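Unit 9: Keeping, Mending and Getting Rid of Office Equipment
Small Business Administration, evening group
Handout by Mimoza Dumitrescu

Read before the session. Bring the asset sheet you started in Unit 8, as we will be adding three columns to it.

1. What counts as an asset

An asset, for this course, is anything the business owns and expects to use for more than a year. Desks, shelving, a till, a van and a computer are all assets. Paper, toner and cleaning products are not. They are written off as costs when they are bought.

Most small firms set a lower limit and ignore anything cheaper than that. The limit is a choice made by the owner, usually with the accountant, and it should be written down. If it changes every year the accounts cannot be compared.

2. The register

Each line in the register needs:
- a number, which is also on a label on the item
- a short description
- date bought and price paid
- where it is kept
- who looks after it
- expected life in years
- what happened to it in the end

The last one is left blank by nearly everyone. In the Losarwood case (reader, chapter 4) the register listed 197 items. When Hiba Obeidat checked it against the rooms she found a good many that had been sold or thrown out years before, and the firm was still paying to insure them.

Label numbers are never used twice. If item 1154 is scrapped, the number goes with it.

3. Working out the yearly cost

We use the straight-line method throughout the course. Take the price paid, subtract what you expect to get for the item at the end, and divide by the number of years.

Worked case: Sellness buys a display counter for 2000 and expects to keep it for eight years and sell it for 400.
2000 - 400 = 1600
1600 / 8 = 200 a year

After three years the counter stands in the books at 1400. If it is sold then for 1100, there is a loss of 300 to record. Students often record the 1100 as income and stop there. Both sides have to be shown.

4. Repair or replace

Older desktop computers come up in most of your registers. By the time one needs attention it has often been written down to nothing in the books, but book value does not tell you whether it is worth repairing. 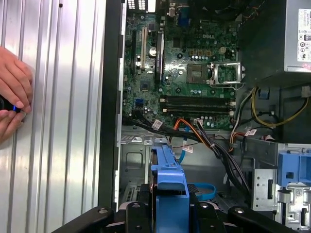
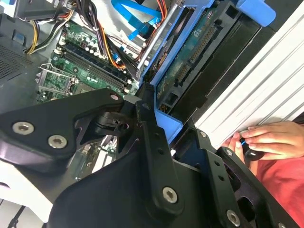
5. Questions to put to the repairer

Ask for these in writing before any work is agreed:
- Is there a charge for looking, and is it taken off the bill if we go ahead?
- What is the price of parts, shown apart from labour?
- How long will we be without the item?
- How long is the repair guaranteed for?
- If it can't be mended, do we get it back?

Compare the total with the price of a replacement, and add the cost of setting the replacement up. Staff time counts here. Fares Nseir's group left it out of their August exercise and their answer came out the wrong way round.

A common rule is to replace when the repair costs more than half the price of a new one. Treat it as a starting point. A machine that runs one old program the business depends on may be worth far more than the rule suggests.

6. Disposal

There are four usual routes: sell, give away, return to the supplier, or send for recycling. Whichever is used, keep a piece of paper that proves it. A receipt, a signed note from the person who took the item or a collection slip will do.

Anything that has held customer records must be wiped first, or the storage taken out and destroyed. Note who did it and when. Deleting the files is not enough. Leased items do not belong to the business and must go back to the leasing firm, even when the firm seems to have forgotten them. Geagea had two copiers in a cupboard for this reason and was billed for both.

7. Exercise

Use the Nulex figures on the separate sheet.

a) Work out the yearly cost of each item on lines 1 to 6.
b) Give the book value of each at the end of year three.
c) Line 4 is sold during year four. Show the gain or loss.
d) For line 5, write a short note to the owner saying whether you would repair or replace. Half a page at most.

Hand in to Ruba Srour at the front desk or by email. Show your working for a) to c), as there are marks for method.

Reading for Unit 10: chapter 5, up to the section on leases.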